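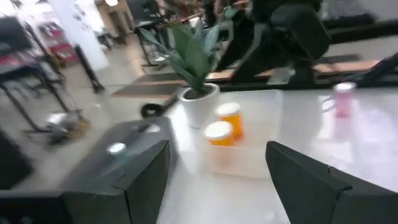 ## Sorting small bottles into a clear tray

A low-walled tray keeps pill bottles upright and easy to grab. Two bottles fit one behind the other with the caps up.

1. Wipe the table and let it dry.
2. Check the date on each label. Set expired bottles aside.
3. Stand the bottles in the tray — tallest at the back.
4. Keep plants and drinking cups outside the tray.
5. Move spares to a deeper bin. Mine hold up to 24 small bottles.

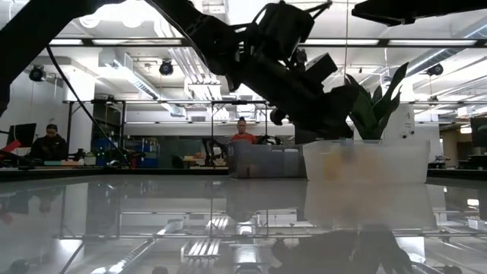
*Two translucent bins on the table, with the plant behind the one on the right.*

I redo the bins every Sunday.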